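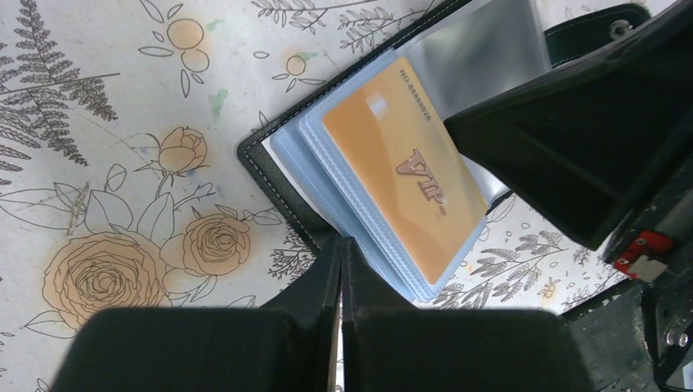
Subject: Re: [neighbors] Splitting the Berrada order again this spring?

On a morning in March, a list member wrote:

> Last year several of us went in together on seed potatoes and onion
> sets from Berrada and saved a fair amount on shipping. Is anyone
> planning to do it again? I missed the deadline last time and ended up
> buying whatever was left at the hardware store. Also, does anybody
> know if the Bestum Street lot can still be used for pickup? I heard
> the gate was locked all winter. We have a small yard and would only
> want a few pounds, so I don't want to hold things up if there is a
> minimum.

Yes, I'm willing to place the order again. I have last year's sheet and can reuse it.

To answer the question about a minimum: there is one for the whole order but not for each household. Last year 14 households took part and we passed the minimum easily. If you only want two pounds of something, put down two pounds. The potatoes come in big sacks and I weigh them out on a kitchen scale, so small amounts are no trouble. Onion sets are harder to split. Please order those by the bundle.

The gate at the Bestum Street lot is open again. I walked over there yesterday and the chain is off, but the ground near the back fence is soft and I would not drive onto it. Park on the street and carry your bags out. If it rains hard that week we can use my driveway on Dralura Avenue, which is what we did two years ago.

What I need from each of you, in a reply to me and not to the whole list:

- what you want and how many pounds
- a second choice for potatoes, as they ran out of the red ones last year
- whether you can pick up between 8 and noon
- a phone number

I'd like to send the order in before the end of the month. Berrada ships when the weather allows, so I can't promise a delivery date. Last time the boxes showed up with one day's warning, and I had potatoes in the front hall for most of a week. If you're going out of town in April, please line up somebody to collect yours.

Payment is the same as before. You pay me at pickup, cash or check, and shipping gets divided by weight. I don't add anything on top.

A few notes from last season, for what they're worth. The yellow potatoes did best for us by a long way. The fingerlings were fine but fiddly to dig, and I left a lot of them in the ground without meaning to – they're coming up now where I want to put beans. We planted the onions too close together and got mostly small ones. I'm going with 6 inches between them this year. Several people had trouble with beetles in June and picked them off by hand, morning and evening. I did that too and it kept them down well enough.

Somebody asked last fall about garlic. Berrada does sell it, but they don't ship it until September, so it would have to be a separate order. Remind me in August.

One more thing. The big wheelbarrow that lives behind the shed on Drornent Lane has a flat again. If anyone has a tube that fits, it would be good to have it rolling before pickup. Otherwise bring a cart or a couple of sturdy bags.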